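Clisenholm Allotment Society
Minutes of the June meeting, 7.30pm

Present: Everett Hutchins (chair), Soledad Ruiz-Ortega, Abenezer Yimer, Barrett Esposito (minutes). Apologies: Arnaldo Torres, who had beans to see to.

1. Last minutes. Agreed, after "shouted" was changed to "remarked".

2. Water. The bill is £530. EH blamed the dry spring. SRO blamed plot 2, where the hose has been heard running after dark – plot 2 is EH's. Moved on.

3. Boundary. AY has found the 1871 map, which puts the hedge a yard further into the Montoya orchard. Agreed to say nothing to the Montoyas until after they lend us the cider press.

4. Manure. Andale will deliver 300 bags, or none. They do not do fewer. SRO to ask who has a long drive and a forgiving spouse.

5. Show. Marrows to be weighed this year, following last year's judging "by presence". BE to borrow scales.

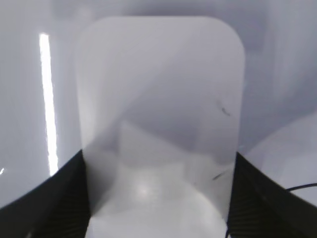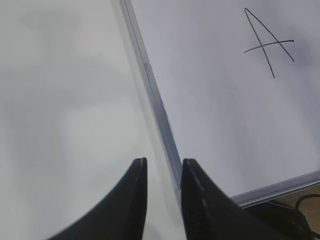 6. Any other business. AY asked if the gate code could be something other than 1871. EH said members had only just learnt it. Left as it is.

Closed 9.15pm. Next meeting when the hall is free.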